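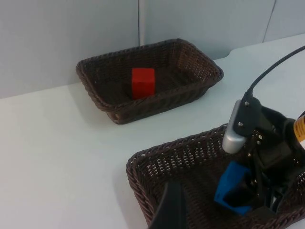

Drelport Football Club wishes to set out the arrangements for the coming season, following the meeting held with supporters on 06/06/2023. Several questions were raised about the draw for away tickets and they are answered in this thread. For the draw itself, each member has one entry, and one entry only, whatever the length of membership.

The club received 289 written replies to its survey. Most concerned away travel, the price of a seat in the lower stand and the kick-off time of evening matches. All replies have been read by the club office.

Away allocation. Trurkano have confirmed that visiting supporters will be given the covered end for both league meetings. Huvow have yet to confirm their figure. Members will be told by email once it is known and are asked not to telephone the ticket office before then.

Members who were successful in the draw for one away match remain eligible for the next. This was the point most often disputed at the meeting. The club considered a waiting period of 2 matches and decided against it for this season.

Entries may be made by individuals or by groups of up to 3. A group entry counts as one entry. If it is drawn, every person in the group receives a ticket. Names may not be changed after the draw.

Pre-season. The first team will play Hallgrímsson at home in August. Admission is free for season ticket holders. Supporters without a season ticket may pay at the turnstile, by card only. The east stand will be closed for that match while the new seats are fitted.

League format. The division will again be played as a full home and away programme, with each side meeting every other side twice. Where two clubs finish level on points, goal difference will be used first, then goals scored, then the results between the clubs concerned.

Squad numbers will be published after the Hallgrímsson match. The club will not comment on individual transfers until registration has been completed with the league.

Junior members. Players in the under-age teams will have free entry to all home league matches on showing their club card. An adult must accompany any child in the north stand.

Seats not renewed within 30 days of the renewal letter will be offered to the waiting list in the order in which names were received. Requests to move seat should be sent in writing to the ticket office, giving the present row and seat number.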